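**Robotics club: soft things are the hard things**

Since September the Saturday group in Lellitz has been working with hand-held grippers, and the students have now chosen their subject for the regional meeting in Flirnberg. They will collect grasps on soft and padded objects. Last year everybody used cubes and bottles, so this is a new direction for us.

Shuzhen Cao and Erhan Dönmez wrote the plan. Each of the 16 students should bring 30 good recordings before the meeting, and a grasp is good only if both fingers have hold of the material. The padded pieces are the most difficult of all, as the fabric folds between the fingers and the edge you wanted to take moves away. 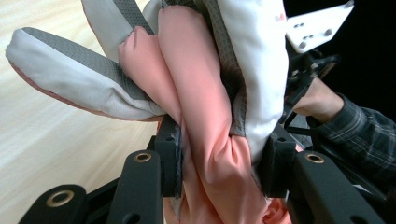

*Pink and white padding between the two fingers, with the hand on the grip at the right.*

Leilani Pennington looks after the list of objects and she would be glad to get more of them - old cushions, oven gloves, stuffed toys without hard parts. Please wash them first and leave them in the box beside the workshop door.

Parents who wish to travel with us to Flirnberg should write to Shaohua Yao. The bus has 30 seats and the students go first.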